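Lycée Duvov : les élèves de l'option robotique enseignent la préhension à partir du geste humain

Le lycée Duvov a ouvert en février la phase pratique de son projet annuel de robotique, conduit avec le soutien de la société Zoltley. Les élèves de terminale inscrits à l'option y constituent un recueil de démonstrations manuelles destiné à l'apprentissage d'un bras automatisé, dont la mise en service est prévue avant la fin de l'année scolaire.

Le principe retenu consiste à confier aux élèves une pince tenue à la main, équipée d'une caméra. Chaque geste exécuté avec cet outil est enregistré, puis relu et classé en équipe. Les enregistrements jugés exploitables servent ensuite à entraîner le programme de commande, baptisé Wesby par la promotion précédente.

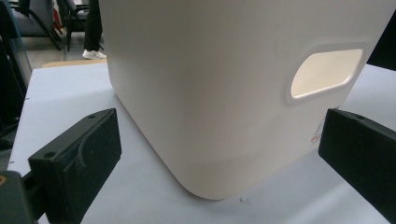 Les deux doigts de la pince, de part et d'autre d'un bac en plastique à poignée ajourée.

À ce jour, 916 démonstrations ont été versées au recueil. Elles portent principalement sur des objets d'usage courant, choisis pour la diversité de leurs formes. Les contenants volumineux font l'objet d'un module distinct, dans lequel les élèves étudient l'approche, l'orientation des doigts et le choix du point de contact. Un protocole écrit fixe la durée maximale d'un enregistrement à 40 secondes et impose la tenue d'un cahier de relevés par équipe.

« Les élèves découvrent qu'un geste aussi banal que l'approche d'un bac demande une série de décisions qu'ils n'avaient jamais formulées », indique Razia Pirzada, professeure de sciences de l'ingénieur et responsable du projet. Elle souligne que la relecture des séquences occupe désormais une part importante des séances et qu'elle a conduit plusieurs équipes à réviser leur manière de tenir l'outil.

Le travail associe également l'enseignement de mathématiques, au titre du traitement des données, et celui de français, pour la rédaction des comptes rendus techniques. Ces derniers seront pris en compte dans l'évaluation de l'option.
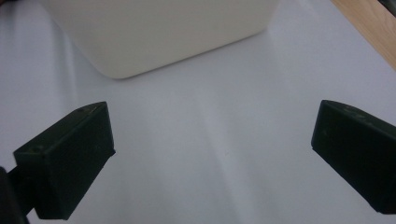 Pince ouverte devant le bac, sur le plan de travail blanc.

La société Zoltley met à la disposition de l'établissement 2 postes de calcul et assure un accompagnement technique mensuel. Tudor Barbu, ingénieur chargé des relations avec l'enseignement, a présenté aux élèves les méthodes d'annotation employées dans son service. Il a rappelé à cette occasion l'importance de conserver les essais infructueux, qui renseignent le programme sur les positions à éviter.

Les équipes présenteront leurs résultats lors du concours interlycées Sial, dont l'épreuve finale prévoit le déplacement de contenants de tailles différentes par un bras fonctionnant sans intervention humaine. Le règlement fixe à 70 points le seuil d'admission en finale. Une présentation ouverte aux familles précédera le concours, à 18 heures, dans l'atelier de technologie.

Les élèves de première souhaitant rejoindre l'option à la rentrée prochaine sont invités à retirer un dossier auprès du secrétariat pédagogique.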